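About > Who We Are > Our Story

Who we are at the Dorosgate Court Record

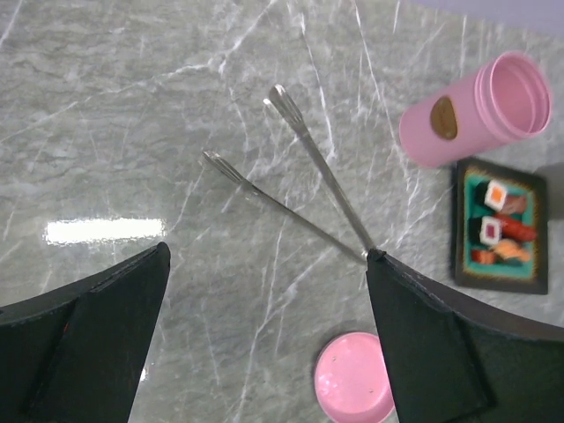
How this started

The Dorosgate Court Record publishes plain accounts of what happens in the county criminal courts. We go to arraignments, bail hearings, sentencings and the long flat stretches in between, when everyone stands up, sits down and agrees to come back in December.

We began after the last daily paper in Dorosgate gave up its seat in the press row. The seat stayed vacant for a year, apart from a coat. Two of us had been laid off from that paper and knew where the good parking was, so we went back in and started taking notes. That was 12 years ago. The parking has gotten worse.

What we cover

Last year we reported on 1049 hearings. Most involved nobody you have heard of and charges you would skip past on a screen: suspended licenses, shoplifting, a disputed fence that somehow became an assault case. We also follow grand jury indictments, police misconduct cases and appeals, and we stay with them after the TV trucks leave – usually right after lunch.

Our archive holds 3753 case files, free to search. The search box is particular about hyphens. We are working on it.

How we work

If we report that a person was charged, we report how the case ended, in the same spot and at the same size. Acquittals and dismissals go at the top of the original story. We don't run mug shots, and we don't name minors. If we get something wrong, we fix it and say what we fixed, including the time we sentenced a man to nine years when the judge had said nine months. He was very decent about it.

Who pays for it

Readers cover most of the budget. The Pallwood Fund pays for our records requests, and the law office of Ngô & Gunel reads our riskier drafts before you do. Neither one gets a say in what we cover, though both have opinions.

We have a staff of 9 and one working printer. Tips, complaints and corrections all go to the same inbox, and a person reads it every morning before court opens at 8:30.

Filed under: About Us, Courts & Crime, Corrections Policy

We use cookies to remember your settings and count visits. Accept | Manage preferences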